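Jul 23, 2020
Posted by Oduor Mosoti

Equipment plan, second pass

Went back through the Omov quote this morning with coffee and a red pen. The headline number is for the arms and the controller. Hands are a separate line. Mounting is a separate line. "Commissioning support" is 2 days, and after that we pay by the hour, at a rate they would prefer to discuss on a call. I have had calls like that before.

Laurinda wants the full pair of five-finger hands because the simulation work already uses hands. Fair enough, but I'd like to see what we get from them that a cheap parallel gripper wouldn't give us at a fraction of the upkeep. Fingers have tendons or gears or both, and those wear out. I asked the Omov rep for a figure on service intervals and got a brochure.

What we have room for

The bench at Penville takes one station. People keep drawing two on the whiteboard. The second one sits where the door opens.

Clear width along the back wall is 58 inches. The Aguiar stand fits that if we don't bolt the side shelf on, and the side shelf is where the e-stop is supposed to go. Need a bracket. Zulmira says she can make one from scrap, and I believe her more than I believe the catalog.

What we spend before any hardware

My position, same as Monday: run the kitchen tasks in sim until they stop teaching us anything, then buy. Compute is cheap next to a broken wrist joint. Honeylyn thinks sim contact is too forgiving and we'll learn the wrong lessons about grip. She may be right. I'd still rather learn them at no charge.

Proposed gate: 500 runs on the drawer task, scored by somebody other than the person who tuned it. If the results are poor in sim I don't see why a purchase order would improve them.

Counter setup with the drawer open and nothing in it, purple can out on the granite, both hands empty. The plant and the toaster are along the back. I want Nasrin's opinion on whether that much open countertop makes life too easy. A real kitchen would have mail and a dish rack all over it.

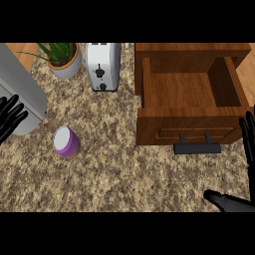 Still to chase

- Written price for spare fingers, per finger and per hand. No "contact sales."
- Nustamska lease terms. They say we can return after a year, but the draft has a restocking fee on page 2 that I didn't like the look of.
- Props. If we do go physical we need a drawer unit, a toaster and a few cans. Buy used. Please don't order "research grade" anything for this.
- Insurance. Ask whether a leased arm is covered under the existing policy or needs its own rider.
- Power. The back wall outlets share a breaker with the compressor - found that out in the worst way last winter.

Leaving the budget line marked "pending" for now. I won't sign for hands until the spare parts price is on paper.

Comments

Honeylyn Quiambao: For the record I said sim contact was too forgiving for the handle pull. I'm less worried about the can.

Laurinda Carvalho: A parallel gripper means redoing the whole action setup. Please put those hours in the comparison too, or it isn't a comparison.

Oduor Mosoti: OK, send me the hours and I'll add a row.

Zulmira Matos: Bracket is easy. Tell me which side the e-stop goes on before I cut anything.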